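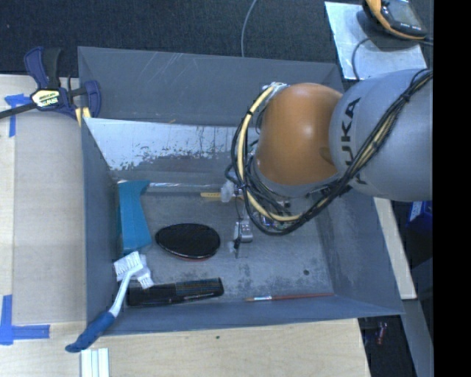
Week 6 notes: Stock, bins and counting what you have

Oct 23, 2018
Intro to Small Business Operations, evening section
E. Tsikata

Housekeeping first. Homework 3 is back, pick it up from the tray by the door. Grades were fine, mostly. Homework 4 is the reorder sheet at the bottom of these notes. Rahel Plattner is taking the lab hour next week, I'm away.

Read before next class: chapter on carrying cost, skip the part on taxes. We'll do taxes separately.

1. What counts as stock

Anything you paid for and haven't sold or used up yet. Three kinds, same as the book:
- raw materials (flour, fabric, screws)
- work in progress (half-sewn bags, dough in the cooler)
- finished goods

Packaging is the one people forget. Boxes, labels, tape. If you run out of boxes you can't ship, so it's stock. Somebody asked last week about cleaning supplies. Supplies, not stock, but keep a list anyway.

Goods on consignment: on your shelf but NOT yours. Keep them apart and don't count them in your total. Several of you got this wrong on the homework.

2. The Grollora case (handout from last week, bring it again)

Quick recap for those who were out. Grollora sells candles and soap, one shop plus mail order. Owner is Emil Zwahlen. He bought wax when it was cheap, a lot of it, and filled the back room. Looked like a saving. Then:
- cash was tied up from August on, couldn't pay for the holiday jars
- old scents at the back, new scents in front, old ones never got picked
- staff spent time moving boxes to reach other boxes

What we said in class: the discount was real but small. The cost of holding the wax was spread over rent, wages and spoiled scent oil, so it never showed up as one number anywhere. Write that down, it will be on the midterm in some form.

Question from Ebbe Björklund, good one: what if the price really is about to go up? Then you're speculating. Fine, but decide how much you can afford to have sitting there and stop at that.

3. Carrying cost

Add up over a year:
- space (share of rent, heat, light)
- insurance
- handling, meaning wages for the hours spent on it
- money tied up (what the loan costs you, or what else you'd have done with the cash)
- loss: damage, theft, things going out of date, things going out of style

Divide by the average value of what you hold. Gives you a percent. Don't panic if yours is high, most people's first try comes out high and then they find they put the whole rent in. Only the storage share!

Average value: opening plus closing, divided by 2. Rough, but ok for this course. If you're seasonal use monthly figures instead.

4. Reorder point

The formula from the board:

reorder point = (daily use x lead time in days) + safety stock

Worked through, jars:
daily use 10 jars
lead time 7 days
so 70 jars get used while you wait
safety stock 30
reorder point = 100

So when the shelf hits 100, order. Don't wait for "low". Low means something different to everybody who works there.

Lead time starts when you notice, not when you send the order. If you only check the shelf once a week then you can be six days late before the clock even starts. Add that in. Sang Tôn's group did this properly on homework 3, ask them to show you.

Safety stock: no magic number. Look at your worst delay and your busiest week. Cheap and small item, be generous. Expensive or perishable, be tight and phone the supplier more.

5. How much to order

We skip the square root formula untill week 8. For now three things to check:
- minimum order from the supplier
- where the price breaks are
- what fits on the shelf

Example: supplier gives a better price at 1,000 labels. You use 70 a month. That is more than a year of labels. Is your address going to be the same in a year? Your logo? Labels don't rot but they do go wrong.

6. FIFO and LIFO

FIFO, first in first out. Oldest goes first. For anything with a date on it you have no real choice.
LIFO, last in first out. Mostly an accounting matter, but it's also what happens by accident with a deep bin: new goods get dumped on top, hand goes in, takes the top one. Old stuff lives on the bottom forever.

Fixes:
- load from the back, pick from the front
- two-bin system (below)
- date on every box, thick marker, on the side you can see
- shallow bins for slow items

7. Two-bin system

Cheapest system there is. Two bins of the same part, one behind the other. Work out of the front one. Front one empty = pull the back one forward and order. The card for the order sits in the bottom of the bin so you find it exactly when you need it.

Back bin has to hold at least your reorder point. If it doesn't you will run out, the cards won't save you.

Good for: screws, bags, labels, lids, tea. Bad for: anything expensive, anything sold by size or color where one size runs out long before the others.

8. Counting

Full count: everything, once a year, shop closed. Tiring, and the mistakes are a year old by the time you see them.
Cycle count: a few items each day, all of them covered over time. Expensive and fast-moving ones more often.

ABC split:
A = few items, most of the money. Count monthly.
B = middle. Every quarter.
C = lots of items, little money. Once a year is plenty.

Rules for the count itself
- nobody counts from the old list. Blank sheet, write what's there
- one counts, one writes, then swap
- no deliveries put away during the count
- difference found? recount before you change the record
- write the reason if you know it. "Unknown" is allowed

Units!! A box is not a jar. One group had almost double the stock they should have had, because half the team wrote boxes. Put the unit at the top of every collumn.

9. Homework 4, due next class

Pick one item from your own business, or use the jars if you don't have one yet.
a) daily use, and say how you got it
b) lead time including the checking delay
c) safety stock with one sentence on why
d) reorder point
e) would two-bin work for it, yes or no, why

One page. Handwritten fine if I can read it.

Midterm covers sections 1 to 8 plus the Grollora handout. Calculators ok, phones no. Questions to Rahel while I'm out, she has the answer key for homework 3.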